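I have worked under office ceilings for most of my life, and I want to defend the person who complains about them. In July our manager at Utholm proposed to spend money on new chairs. I said that the chairs are fine. The light is the problem.

When I look up, I see the same white squares and bright tubes as in my first job, in a different country. It is a light for storage, I think, for goods which must be found quickly. By three in the afternoon my eyes are tired and I read every sentence twice.

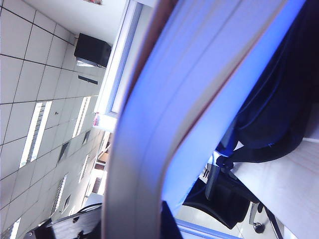 *Ceiling tiles, fluorescent lights and dark vents in an office.*

My colleague Danica Sokol disagrees. She says an even light is fair, as every desk receives the same. I understand this, but I would prefer a less equal room - a lamp for me, a darker corner for her if she wishes it. A desk lamp costs 50 dollars. One of the proposed chairs costs 200.

Please let people switch off the row over their own heads. I would keep my old chair gladly.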